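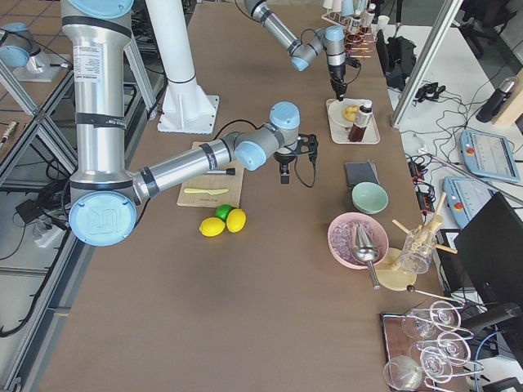 Lemons and a lime by the cutting board.

April, late evening

My hair still smells of the pool. I washed it twice and it did not help, so I will sleep with the smell and change the pillowcase tomorrow.

Lesson eleven tonight, the first one in the deep end. I slept badly before it. At work I made mistakes in an easy table and had to do the whole column again after lunch. I kept thinking of the black line on the bottom, how it goes down like a road on a hill and then continues much lower, where the water looks more blue. In the shallow part I can always put my feet down. I do it often, even when I don't need to, the way a person touches the pocket to feel if the keys are there.

The bus from Femirside was late and full of wet coats. I got off one stop early by mistake and walked along the canal in the rain with my bag on my head. When I came to the Iltard baths the others were already in the showers. We are a small group, all adults, and I think I am not the oldest, but I am surely the one who makes the most noise when the water goes into the nose. The young instructor never laughs at this. She waits until I finish coughing and then she says "again, please," very politely, as if she asked for more bread.

First we did the floating. On my back I am good now. I like how the sound of the hall disappears and there is only my own breath, and above me the roof windows with the rain running on them. The first time, in winter, I could not do it at all. My legs went down like two bags of sand. She told me to look at the ceiling and push my stomach up, and I thought, this is not possible, my body is made of something different. Then one evening it was possible. I did not learn it little by little, it came all at once, like when I finally heard the difference between "ship" and "sheep."

Then the deep end. We went down the ladder one after another and held the edge. I put my toes on the wall and looked for the floor with my feet although I knew perfectly well it was not there. It is a strange feeling, to have nothing. She asked us to let go with one hand, then change hands, then let go with both and count to 3 before we took the edge again. I counted in my own language. I always count in my own language, also at the cash register and on stairs. I counted much too fast, she said, and I should try again and count slowly. So I did, and my head stayed out of the water, and my arms made the small circles as we practiced, and I was angry for a moment that it was so simple.

After this we swam across the width. It is not far, a child would do it while talking. I did my breaststroke with the chin too high and with the legs a bit crooked, and in the middle I swallowed water and had the old fear in my throat. I turned on my back. This is what she has told us so many times: when you are afraid, turn on your back and breathe. I lay there and looked at the windows. Then I turned again and finished. When I touched the wall, the man in the next lane, who trains for something and wears very serious goggles, lifted his thumb to me. I will remember that thumb for a long time, I think.

I want to write down why I started, before I forget the true reason and keep only the nice one that I tell people. The nice reason is health. The doctor said my back would like it. The true reason is the ferry to Gromari last summer. The crossing takes 90 minutes and I spent all of them inside, on a plastic seat in the middle, far from every window, and held a newspaper that I did not read. Outside everyone was eating sandwiches and showing the seals to the children. I never saw a seal. I saw only the sign with the instructions for the life vests, and I learned several new words from it. On the way back I did the same, and when I was home I was ashamed.

Where I grew up there was no pool and the river was forbidden. My mother was afraid of it and her mother too, they had their reasons, and the fear came to me together with the recipes and the good tablecloth. I don't blame them. But I would like not to give it further.

In the changing room one woman from the group asked if I would come to the lake at Frota in summer. Some of them plan to go when the water is warm enough. I said "maybe," and on the bus I was sorry that I did not say yes. A lake has no black line and no wall, and there are plants in it that touch the legs. On the other hand I have said "maybe" to many things in this country, and most of them then happened without me. I will ask her the exact weekend at the next lesson. If I write it here, I must do it.

I was terribly hungry at home. I ate soup standing up, and after that toast with honey, and after that the cold potatoes from yesterday which I had kept for tomorrow. Swimming makes me hungry as nothing else does. I also drank hot water with lemon, a big cup, it is the only thing that takes the taste of chlorine away from my mouth. I had only half a lemon left and it was a dry one. Must buy new ones, and also bread, dish soap and a second towel, the green one does not dry between lessons anymore and begins to smell like a cellar.

My arms are heavy now and the pen goes slowly. A small victory with the language as well: she used the phrase "tread water" and I understood it without asking, though at home I looked it up anyway, to be sure. The dictionary says it can also mean to make no progress. I find this unfair. Tonight it was the biggest progress I had – I stayed in one place, above a deep floor, and I was nearly calm.

It is still raining. The neighbor upstairs is moving chairs again. Next lesson we begin to put the face in the water and breathe out there, and I have already a little stomachache when I think of it. I must find the nose clip. I believe it is in the pocket of the gray coat, or else I left it on the bench by the showers.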